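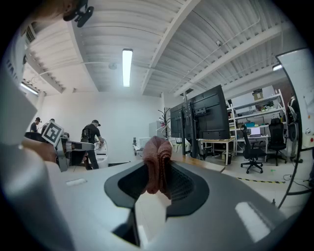

Marion Carnegie has walked the Hanport beach path for 36 years. Never seen so many wet wipes, she says. "They come down the outfall after heavy rain. You pick up 40 and there's more by teatime."

Flusura, who run the sewers, fitted two new screens in October. Any better? "A bit. Not much." She wants wipes out of the shops altogther.

And dog bags hung on the fence? Long sigh. "Don't start me. Take it home, theres a bin at the car park." Next litter pick starts at the slipway, 10am. Bring gloves.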